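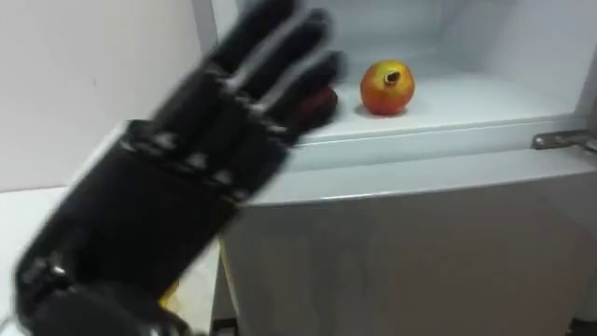 Section 6: Fetching from the Refrigerator

Can a machine put groceries away yet? Some of them, yes, and fruit is a great place to begin! This section takes you through your first fetch routine with the Rendness controller and a four-fingered hand. Set aside an evening for it. You will spend most of that time teaching the shelf, and it pays off later, when you move on to jars and cartons (Section 7).

Before you start

Finish the wrist calibration in Section 4. If the status page still shows code 3242, the wrist has lost its zero position and the routine won't load.

Clear one shelf at a height the arm can reach without leaning the base. The upper compartment suits most kitchens. Choose two pieces of firm fruit with a rounded shape. Pomegranates are our favorite (tough skin, a good size for the palm, and that little crown gives the vision system something to lock onto). Apples and oranges are fine too. Leave peaches, ripe pears and anything in a bowl for another day.

CAUTION: Take glass and open containers off the shelf and out of the door before every practice run. A hand that misses the fruit keeps moving for a moment.

Teaching the shelf

1. Open the refrigerator door all the way by hand. Door opening is a separate routine and still a beta one; see the note at the end of this section.

2. Park the base so the wrist sits lower than the shelf and a little to the left of it. The hand should come up to the fruit at a slant.

3. Choose Learn > Surface and guide one fingertip along the front lip of the shelf. Go slowly. If the lip is raised, trace the top of it, or the fingers will catch on it when the hand pulls back.

4. Touch the back wall once and press Save. On white interiors the depth reading can drift, so run Check Depth twice and compare the results. If they disagree by more than 2 millimeters, repeat step 3.

Teaching the grasp

5. Put one piece of fruit on the shelf by itself and choose Learn > Object. Turn the fruit between captures so the system gets the stem or crown from several sides.

6. Set Approach Speed to 20 percent. You'll be tempted to go higher. Please wait!

7. Set Grip to Firm Fruit. The fingers close until they feel resistance and then hold.

8. Press Fetch and keep your other hand on the stop button. The arm should reach in, close, lift, and bring the fruit out over the counter.

9. When you have 6 clean fetches in a row, add the second piece of fruit and start again from step 8. Leave a gap between the two that is wider than a finger.

Note: With two items on the shelf, the hand itself often hides one of them during the approach. The controller remembers where the hidden item was, but it can't tell if it rolls. If a fetch nudges the neighbor, press Rescan before the next one.

If the hand stops short

Check the lighting first. Bright, even light is best. Next, wipe the fingertip pads, as condensation makes them slip and the controller reads a slip as a failed grasp. If the hand stops in the same place every time, the surface model is probably off. Delete it and go back to step 3.

What works today, and what doesn't

Vinh Mạc, who wrote the grasp presets, runs this routine in his own kitchen and has it pulling fruit reliably from a tidy shelf. A crowded shelf is another matter. Soft produce bruises, bags defeat it, and a person is still much faster. Even so, the July update brought a big jump in how well the hand recovers from a bad first touch, and we're excited to see what you get it to do.

Note on doors: Owners with a Grarow base can try the door routine under Settings > Beta. It needs a handle the fingers can hook. Keep the door unloaded while you test it.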